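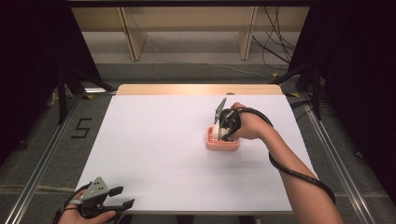

The pink slotted dish, on the papered table.

Soap and Soap Dishes: Your Questions

Gutgate sells bar soap and the things you put it on. Yến Chu answers the mail and wrote most of this page, so complaints about tone can go to her as well.

Why does my soap go to mush?
It's sitting in a puddle. A bar left in water will do its best to become water. Get it onto something with slots and tip out whatever collects underneath.

Do I really need a dish with holes in it?
You can use a saucer. We sell a lot of dishes to people who used a saucer.

What colours does the slotted dish come in?
Pink, grey and a green we were talked into. Pink outsells the other two combined, mostly to customers who write to say they don't usually go for pink.

Will your bars fit a dish I already own?
The Diệp bar is 10 cm long when new and the Sekach is 6 cm. Measure the inside of the dish, not the rim. We get this one every week.

How do I clean the slots?
Old toothbrush, hot tap. Please retire the toothbrush from its former duties first.

Can it go in the dishwasher?
Top rack, yes. Take the soap out. We had an email in July.

How long should a bar last?
Depends who's in your house. One adult with a draining dish gets several weeks out of a Diệp. Teenagers void all estimates.

What happened to the Turkine dish?
Discontinued. It had suction cups and a favourite time to let go of the wall, around 3 a.m. We sold 139 of them and have apologized for most.

Do you ship outside Canada?
Not at the moment. Orders within Canada go out from Guelph by regular post.

Is there a minimum for wholesale?
No minimum. The largest order so far was 2,000 bars for a chain of campgrounds, and we'd like some notice before anyone tries that again.

Page last updated October 26, 2018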